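Rornden 700 Field Stores Tracking Kit

For company quartermasters and unit supply staff

Product overview

The Rornden 700 is a stores tracking kit for infantry companies, cadet units and small logistics detachments. It keeps the issue and return record for items that move in and out of a supply room between exercises: radios, batteries, cold weather clothing, tools, medical packs and training aids. It does not handle weapons or ammunition records. Those stay on whatever system your service already requires.

The kit was designed for places with poor or no network coverage. All records are held on the handheld unit and copied to the base station when the two are within range. If the base station is left behind at the barracks, the handheld keeps working and the records are matched up on return.

What is in the kit

1 handheld reader with belt clip
1 base station with power supply
2 rechargeable batteries
700 adhesive tags, numbered
1 printed operator's guide
1 transit case, lockable

Tags are sold separately in packs of 700. They stick to painted metal, hard plastic and sealed wood. For canvas and webbing, order the sew-on version.

How it is used

Each item is tagged once and entered with a short name and a stock number. When a soldier draws equipment, the clerk scans the soldier's card and then each item. Returns work the same way in reverse. At the end of an exercise the handheld shows a list of what is still out, sorted by name or by platoon. The list can be printed from the base station or saved as a spreadsheet.

Bulk items such as tent pegs and sandbags don't need individual tags. Put one tag on the container and enter the quantity by hand. 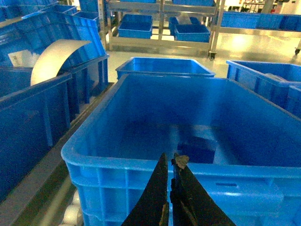 Mi-kyung Oh wrote to us that her company used to lose the first two days after every field exercise to paper hand receipts, and that the missing items list now comes off the base station the same evening. She would like larger print on the handheld screen for night work. A large text setting was added in the May software update and is free to all owners.

Records and accounts

The handheld stores 3,286 item records. Units with more than that should split their stores between two handhelds, which can share one base station. Up to 17 operator accounts can be set up, each with its own PIN. An account can be limited to issue and return only, so that part-time staff can run the counter without being able to change stock numbers or delete entries.

Every change is logged with the operator's name and the time. The log can't be edited from the handheld.

Power

A full charge gives 27 hours of normal use. Cold weather shortens this. Carry the spare battery in an inside pocket when temperatures are below freezing. The base station runs from wall power or from a vehicle socket with the Kovács adapter, sold separately.

Training

Most clerks learn issue and return in one morning. A one-day course for supervisors is held at our Plevisberg office and covers account setup, stock checks and handover between outgoing and incoming quartermasters. Courses at your own location can be arranged for groups. The course instructor is Dezső Kelemen.

Warranty and repair

The handheld and base station are covered for two years. Batteries are covered for one. Repairs are done at Plevisberg, and a loan handheld is available on request while yours is in the shop. Copy your records to the base station before sending a unit in.

Ordering

The kit is supplied by Usenport. Government and cadet organizations can order on account. Please include your unit's delivery address and the name of the person who will sign for the kit. Prices are given by quote.

Page updated 9 Feb 2023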